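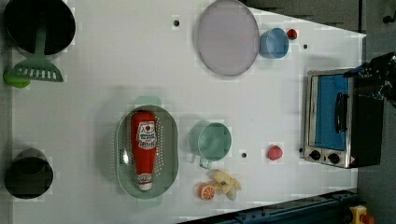 Chapter 5
Sorting the Kitchen: What Goes With What

Before you start. Clear one surface. Big one if you have it. Everything comes out of the cupboards and gets laid down where you can see it, then you sort. Don't sort inside the cupboard, you'll only push things to the back again.

In this chapter:
Grouping by job
Nesting and stacking
Things that end up in the wrong place
The Magagula method (short version, long one is in the appendix)

Key words: utensil, vessel, colander, nest, zone

5.1 Grouping by job

Ask what a thing does. Not what color it is, not what set it came with. A pot cooks. A slotted spatula lifts food and lets the liquid drip off, so it lives near the pots. A colander drains. Cups and mugs hold drinks, a plate holds a meal. Ketchup is food, so it goes with food, even when it's been left lying in a colander. Happens more than you'd think.

Toy food counts too if there are children in the house. Give it a box of it's own. Mixed in with the real stuff it wastes everybodys time.

Seo-ah Sun taught this unit at the Zerkmont evening school and had her students do the first sort in 30 minutes, no talking. Most groups got stuck on the same thing: colanders. Cooking or washing up? Either is fine. Pick one, write it down, stick to it.

5.2 Zones

A zone is one shelf, drawer or patch of counter with one job. Small kitchens, three zones. Bigger ones, up to five. See the Zandness floor plan on page 417 before you do the exercise.

Heavy pots low. Cups at shoulder height or a little under. Long-handled tools upright in a jar or flat in a drawer, never left standing in a pot you want to use next.

Try it: take everything out of one cupboard at home. Lay it out with gaps between. Make your groups, name each one on a slip of paper, then swap with a partner and see if they can put it all back from the slips alone. Allow 35 minutes. Bring the slips to the next class, you'll need them for 5.3.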